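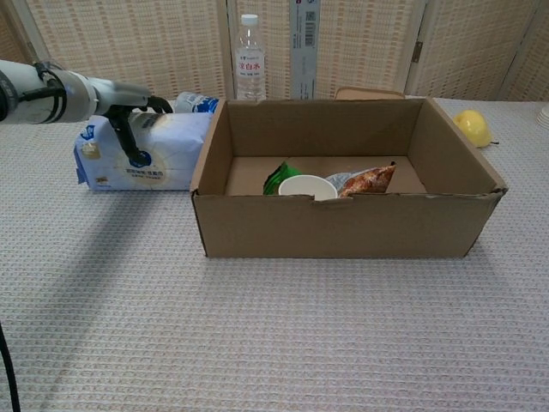
Forums > Diesel Talk > Maintenance & Repairs
4 min read

Oil change intervals on a diesel wagon you plan to keep

treasa_n
I've had my diesel wagon for going on three years now and I love it more than is reasonable (my husband says I talk to it, and he's right). The service display lets it go a very long way between oil changes, and the dealer is perfectly happy with that. My neighbor, who kept diesels his whole life, nearly dropped his coffee when I told him. He says cut the interval in half or start saving for a turbo. I do mostly highway miles, with a stretch of short school runs in winter. I'd like to keep this car until the doors fall off, so what do you all do with yours? And does the brand of oil matter much if it has the right approval on the bottle?
Treasa Noonan

Mogens H
Welcome, Treasa! Your neighbor sounds like my kind of person. I change mine at half of what the car asks for and have done so on every diesel I've owned, and the one before this went to my nephew with the original turbo still on it. Oil is cheap compared to anything it touches. The short runs are what would worry me in your shoes, much more than the highway miles. When the particulate filter tries to clean itself and you park halfway through, some of that extra fuel can wash down into the oil, and you end up with a sump that's fuller than when you started. Check your dipstick if you have one. If the level is creeping up, change it and don't wait for the light.

karkero_kid
Going to disagree with Mogens a little, with affection, as we've been around this block before. The long interval was set with the long-life oil in mind, and if Treasa is mostly on the highway then she's doing exactly the kind of driving it was meant for. I followed the display on my last one and sold it running beautifully. Changing twice as often feels good, I grant you that, but I've never seen anyone here show it did anything for a highway car.

Mogens H
You sold it, though! I'd want to hear from whoever has it now, ha. The people who come through my garage with stretched chains and sticky rings are very often second or third owners, and the service book is always stamped right on schedule. I'll admit I only see the sick ones.

Áine Hanrahan
Can I suggest something in the middle? Send a sample out for analysis. I did it at my last change because I was tired of going back and forth in my own head. I used a small lab called Okurell, you fill a little bottle mid-drain and mail it off, and they write you a proper note with the fuel dilution and the wear metals and so on. Mine came back with more fuel in it than I'd have guessed, and I only do a school run of 9 minutes each way plus one long drive on the weekend. So I shortened my interval. If it had come back clean I'd have left it alone and spent the money on tires, which I also need, but that's another thread and I've probably started it twice already.

karkero_kid
That I can get behind. Test it and let the oil tell you.

treasa_n
Oh, this is so helpful, thank you all. Áine, did you take the sample yourself or did a shop do it? I've never crawled under a car in my life, but I'm not against starting.

Áine Hanrahan
Did it myself, in old pajamas, with a flashlight in my teeth! Let the first bit run out before you put the bottle under, and have the engine warm but please not scalding. A shop will do it too if you ask nicely and bring the bottle with you. And wipe the outside before you mail it, I forgot and got a very polite email.

wagonhsiao
On the brand question, which I think got lost: approval first, brand a distant second. I've run Bellutex and I've run the dealer's stuff and couldn't tell you the difference blindfolded. What I would not do is pour in something that says "suitable for" with no actual approval number printed on it. Low-ash oil matters with a particulate filter. Also buy your filter from a proper supplier, and replace the drain plug washer every time, please. I reused one once and had a spot on the driveway for a month that my wife still brings up.

Mogens H
Agree with every word, and the washer most of all.

treasa_n
Update, 04/09/2021. I looked in the manual and my car does have a dipstick, and the level is a touch over the top mark. I have definitely not been adding any! So I'm booking a change now, well ahead of the display, and I've ordered a sample bottle to take along. I'll post the results when they come. My neighbor is being unbearable about it.

Mogens H
Give him my regards. And don't drive it hard before the change if it's over the mark.

karkero_kid
Fine, fine, on a car with a rising level I'd change it early too. I still say the highway months are doing it no harm. Post the numbers when you get them, Treasa, I'm curious about the fuel figure.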